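How to Buy a Secondhand Desk Without Getting Stuck With Someone Else's Problem

Most advice on buying used furniture comes from people who want to sell you something, so read it with one eye closed. I include the listing sites in that. The Vindora app will tell you a desk is in "excellent condition" because the seller tapped a button, and that button is the only inspection the desk ever got. I have bought and resold used desks for long enough to have been fooled in most of the available ways, and what follows is how I go about it now.

Before you look at anything

Measure the room. Then measure the doorway, the stairs and the inside of whatever vehicle you plan to use. People skip this and end up taking the desk apart on a sidewalk with a dinner knife. Write the numbers on paper and take the paper with you.

Decide the lowest and highest knee room you can live with. Sit in your own chair, feet flat, and measure from the floor to the top of your thighs. A desk with a drawer slung under the middle can steal four inches from that, and sellers almost never mention it. "Standard height" in a listing tells you how high the top is and nothing else.

Reading the listing

I distrust three phrases. "Solid" usually means heavy. "Barely used" means the seller has stopped noticing the marks. "Professional grade" means nothing that I have been able to discover. A man in Guimarães once sold me a professional grade desk that lost a foot on the way down his front steps.

Ask the seller for the maker's name, the width and depth, and one picture from low down. If the answer is "it's a normal desk," move on. There are always more desks. Don't be impressed by an original price, either. A desk that cost 2,000 new and is offered for a quarter of that may still be overpriced, and you have only the seller's word for the first number anyway.

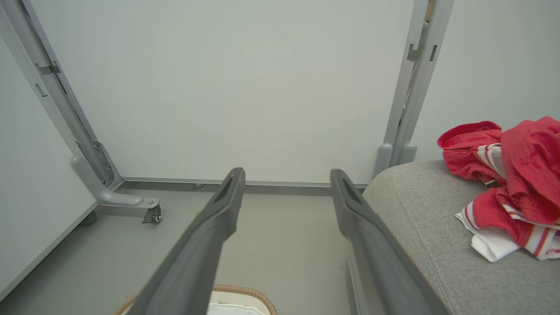 The underside is where I start, and I would give up looking at the top altogether before I gave up looking there. Tops get wiped, polished and covered with a plant for the listing. Get down on the floor, look up, and run your hand along every joint. You are feeling for swelling, crumbling edges, old screw holes that have been stripped and moved over, and the tacky residue of tape that was holding something on. A smooth pale panel between two metal frames looks tidy from down there, but tidy isn't the same as sound, so push on the panel with your palm and see whether it shifts against the metal. Then look at the fasteners. If two are different from the rest, ask why, and watch how long the answer takes.

The wobble test

Stand at one end, put both hands on the top and push sideways. Do it again from the front. A little movement can be fixed by tightening. A lot of movement that keeps going after you let go means the joints are worn, and no amount of tightening will help for long.

Sellers will blame the floor. Sometimes they're right, so slide the desk a foot over and push again. If it still rocks, the floor is innocent.

My friend Arsen Hladun skips this test and swears by sitting on the desk. I don't recommend it. He has paid for one desk that way that he didn't want.

Drawers, if it has them

Pull each one all the way out and put it back. A drawer that sticks at the same point every time has a bent runner, and replacement runners are cheap only if the maker still exists. Brekura ones can be swapped with a screwdriver. Zukent used a size of their own for several years, and I have yet to find a shop that stocks it.

Smell the drawers too. Smoke and mildew both come home with you. I have read that baking soda will take care of it, and I have tried it for 10 days at a stretch, and I could still smell the drawer.

Talking about price

Do your inspection first and your talking second. Once you've found a fault, name it plainly and offer a number. "The back left joint moves, I'd pay 128 for it" works better than a speech. Expect the seller to say that someone else is coming at six o'clock. Someone else is always coming at six o'clock.

Severino Alcaraz, who taught me most of this, used to say you should offer half and settle at two thirds. I've never seen that it beats offering what the desk is worth to you and being ready to leave.

Getting it home

Take the legs off if they were meant to come off. Put the hardware in a bag, and tie the bag to your belt loop or put it in your pocket. Don't tape it to the desk. Tape lets go in the car and then you're under the seat looking for a washer.

Carry the top on its edge, never flat. Flat is how wide boards crack in the middle, particularly any that have had a cable hole cut through them.

When you put it back together, get every screw started before you tighten any of them. Tighten in turns, corner to opposite corner. Check them again after 19 days or so of normal use and give the loose ones another quarter turn. If the same screw is loose a third time, the hole is stripped and wants wood glue and a matchstick, or a bracket if it's a leg.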